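Guest Room Gallery: Linen and Laundry

Jitaneo Guest Rooms, Pravommont
Page updated September 18, 2026

Home | Rooms | Gallery | Prices | Contact

The back bedroom was finished in May and has been let most weeks since then. It is on the first floor, 14 steps up from the hall, and looks over the yard. We have had several messages asking what the bed is like and whether clothes can be washed during a longer stay, so both are covered on this page.

The bed takes up most of the room. There is no ironing board upstairs, and most people end up sorting their washing on the mattress. The fitted sheets came from Meireles and we keep 2 for this bed, so one can be on while the other is in the wash. They are not ironed.

Folding on the bed. A blue T-shirt, one sleeve turned in, on the khaki fitted sheet. The wall behind is plain off-white.

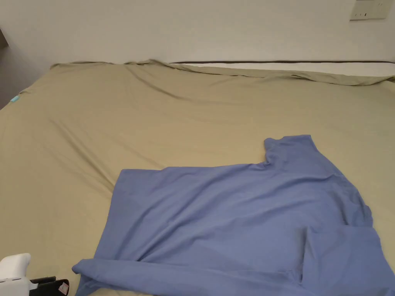 Can I use the washing machine if I am only staying one night?
Guests on any length of stay can use it. Please start the last load before nine in the evening, as the machine is under the other bedroom.

The sheet is changed between guests and once a week for longer stays. If you would like it changed sooner, leave a note on the hall table. Spare pillowcases are in the bottom drawer of the chest on the landing, along with a second blanket. Please leave used linen in a pile on the floor and we will collect it.

T-shirts and jumpers go best in the chest of drawers. The top 2 drawers are for guests. Shirts and coats can go on the rail behind the door, where there are hangers. Wet things should go on the airer in the bathroom, not over the radiator, which marks the paint.

Washing powder is included. It is the unscented one from Bonis, and you are welcome to bring your own if you prefer.

Ref. 396, back bedroom
Sleeps 2
Shared bathroom on the same floor
No pets

Previous gallery: Kitchen
Next gallery: Yard and bicycle shed
Back to top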